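Notes on the brick-picking dataset, a short thread. Goal: 400 episodes of one arm moving single bricks between the row at the front of the table and the gray baseplate, for the Zodesen policy.

2/ One episode = one brick. Joint positions, wrist force and gripper state are logged along with the fixed camera. Every episode gets a text label with the brick color, typed before the arm moves.

3/ Color labels were harder than the motion. Candela Tejada wrote "lime", I wrote "yellow-green", same brick. We froze the word list on Wednesday and relabeled 35 episodes.

4/ The fixed view, at three different points:

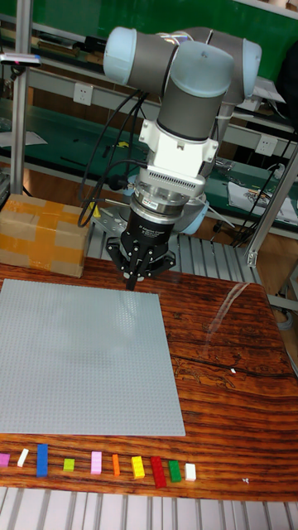
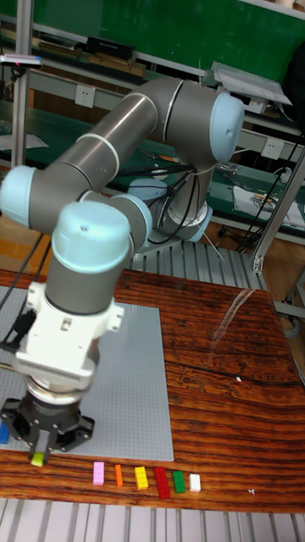
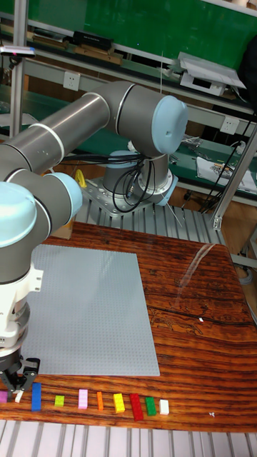
Raltley Manipulation Group – Data Collection

5/ The short bricks are the useful ones. Closing on a two-stud piece leaves little margin, and the corrections a person makes in the last moment before contact are what the model lacks.

6/ Failed grasps stay in. We mark them and keep the full force trace. The first training run used clean episodes only and the policy had no idea what to do after a miss – it closed on air and carried on to the plate.

7/ Glare on the tabletop moves with the afternoon light. We are not correcting for it. Candela Alcaraz wants a separate split by time of day, which is fair, and the timestamps are already there.

8/ Status: 300 episodes recorded, 14 thrown out for dropped camera frames. Next batch changes the brick order in the row. Loader script goes up once the label check passes.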